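Spent Thursday going through the water meter logs for our building on Grulthorpe Road. 50 apartments, one main meter, one submeter per unit. The two totals haven't matched since August.

The main meter read 1,471 units for the month. Add up the submeters and you come in well under that. A small gap is normal, as small meters under-read at low flow. This one is too wide for that.

First check was the overnight baseline. Between 2 and 4 a.m. usage should drop close to zero. Ours flattens out and stays there, same level every night, weekends included. A flat line like that usually means a leak upstream of the submeters.

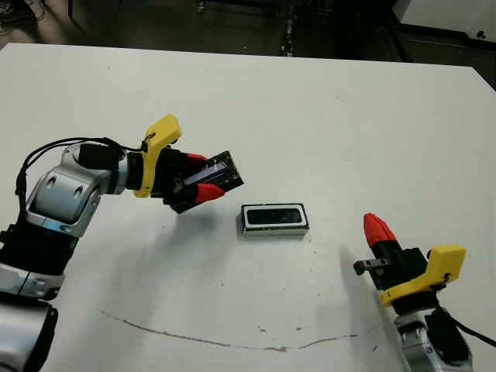
Second check was the Stirnura export. It rounds every submeter down to the nearest whole unit before it sums them. Across 50 apartments that loses real volume, but it can't explain a night baseline on the main.

So two separate faults. The rounding is a settings change — six clicks, no charge. The baseline needs someone to close the riser valves one at a time and watch the main dial for ten minutes each.

If you manage a building: log the main hourly, keep the raw decimals, and compare nights before you compare months. Monthly totals hide nearly all of this.

Riser B is first. Will post the numbers once I have them.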